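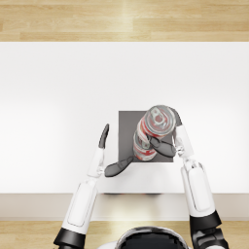
Can a robot built in a shared workshop put away the groceries? The people at Rusholm say theirs, called Uvel, is learning to. I have my doubts. Learning, for a robot, means trying the same job over and over — 200 tries is a short week — and plenty of them can go wrong.
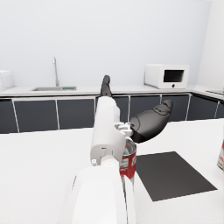 Practice for a robot often starts inside a computer, where a dropped can makes no mess. The computer draws a kitchen with a sink, a faucet and a white microwave, and the robot gets a can of soup to grip. Fine. But drawn soup can't spill on your socks. A real can is slippery, and a real motor can be a bit late. So ask what happens on Monday, when the real arm has a go. 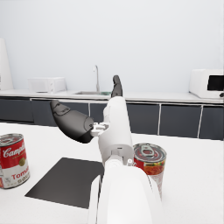 Tamsin Harawira wrote to say that I'm too gloomy, and that her own arm needed 485 practice runs before it was any good at all. Maybe so. I'd still like to know how many of those it dropped.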